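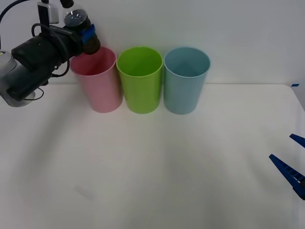 Cup handling at the Casness site: three tumblers in pink, green and blue, with one arm over the pink cup.

Plarnel Catering Supply
11th October
1/14 Today we are sharing an update on the introduction of robot arms in the cup room at our Casness site. Customers and former employees have asked what has changed for the people who work there. This thread sets out the main points.

2/14 The cup room receives reusable tumblers from canteens, schools and event venues. Staff check each tumbler for damage, sort by color and stack for packing. Until May, every step was done by hand on both shifts.

3/14 The work is light, but it is repetitive. In our last workplace survey, sore wrists and stiff shoulders were the complaints raised most often by cup room staff. Noise came second. The survey results were posted in the break area and remain there.

4/14 We now operate 7 tables with two arms each. The arms pick up tumblers one at a time and stack them by color. They do not wash, pack or load. The supplier is Trotance, which also provides service visits and training.

5/14 Staffing: 101 people work at Casness. No position has been removed as a result of this project, and no contract has been shortened. The commitment made to employees before installation covers the full term of the current pay agreement.

6/14 Job content has changed, and we want to be plain about that. Employees who used to stack for a full shift now divide their time between table supervision, damage checks and packing. Some have welcomed this. Others have told us they preferred a steady place at one bench.

7/14 Table supervisor is a new role with its own pay grade. It was advertised internally first, and all openings were filled by people already working at the site. Applicants were not required to have any technical background.

8/14 Training takes 20 hours, all of it paid and held during normal shifts. It covers starting and stopping a table, clearing a dropped or jammed tumbler, reading fault messages and reporting a problem. Employees who wish to repeat a module may do so without giving a reason.

9/14 Damage checks remain with people. Hairline cracks near the rim are hard to find, and our experienced checkers find them by touch as much as by sight. We have no plans to automate this step.

10/14 On speed: a table is slower than a practiced employee at stacking a short row. Over a whole shift the totals are close. The late shift has seen the larger benefit, as stacking there was often left unfinished and carried over to the morning.

11/14 Several employees asked whether the cameras in the room would be used to watch them. Camera material from the tables may be used for fault finding and for improving how the arms handle tumblers. It may not be used for attendance, performance reviews or discipline. This rule is written into the site agreement and applies to Trotance as well.

12/14 Not everything has gone smoothly. In the first weeks, supervisors were called back and forth between tables so often that many missed their regular breaks. Break cover is now scheduled in advance, and a table is stopped if no cover is available. We should have arranged this before the first table was switched on.

13/14 We have also changed how tumblers reach the tables. Nested stacks that arrive stuck together are separated at the receiving bench, which has added work for the colleagues there. One additional person per shift has been assigned to receiving. We will review with the team whether this is enough.

14/14 Our Bakalis site will not receive any tables this year. Employees from Bakalis may visit the cup room during working hours and speak with the supervisors without managers present. Visits can be booked through the site office. Questions from customers about delivery times or color sorting should go to their usual Plarnel contact.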